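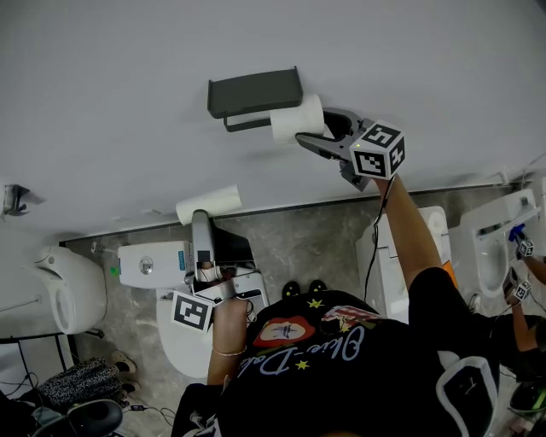
Reading time: 3 minutes

Showroom assistant, bathrooms (part time, Clunport)

Prerken sells bathroom fixtures and fittings to homeowners, landlords and small builders. We are hiring one showroom assistant for our Clunport store. The job is part time, three days a week, and Saturday is always one of them.

The showroom is set up so that customers can compare toilets side by side. Tank models stand on the floor, there is a wall-hung model, and the smaller fittings such as paper holders are mounted on the wall at the height they would have in a home. Most people who come in have never bought a toilet before. They want to know how high the seat is, how the flush works, how far the bowl sticks out and whether it will fit where the old one was. You will answer those questions all day long.

What you will do

Greet customers and walk them around the displays.
Measure display models when a customer asks, and check the numbers against the spec sheet.
Keep the toilets, the wall fittings and the tile floor clean. Fingerprints show on chrome, so buttons and fixtures get wiped several times a day.
Keep paper on the holders. A holder without a roll on it is hard to judge, and customers like to try the roll and see how it turns under the cover plate.
Change out display models when a line is discontinued. The heavier pieces are always moved by two people with a cart.
Check price labels every morning before opening.
Write up orders and pass them to the warehouse on Kouris Street.
Answer the phone when the front desk is busy.

What we are looking for

You are comfortable talking to strangers about bathrooms. You can read a tape measure in inches and in millimeters. You can lift 40 pounds and stay on your feet for most of a shift. Experience in a hardware store, a tile shop or plumbing supply is useful but we will train someone without it. Training takes seven working days and is paid at the full rate.

You do not need to know how to install anything. Installation is handled by a separate crew, and we ask showroom staff not to give plumbing advice beyond what is on the spec sheet.

We use Nornix for orders and stock. If you have used any order system before, you will pick it up quickly.

Hours and pay

Shifts run from 9:30 to 6:00 with a half-hour lunch. Pay is $319 a week before tax for the three days. Staff get 20 percent off anything in the showroom after the first 90 days. There is free parking behind the building, and the bus stops across the street.

Dress is casual. T-shirts are fine. Wear closed shoes with a flat sole.

How to apply

Bring or mail a resume and two references to the store manager, Makis Chrysikopoulos, at Prerken, 790 Harbor Road, Clunport. You can also leave them at the front desk any day we are open. Please write your available days on the first page. We will call the people we want to meet, and the interview takes place in the showroom.

The position is open until filled. Start date is flexible, but we would like the new assistant trained before the January sale.

Posted September 9, 2019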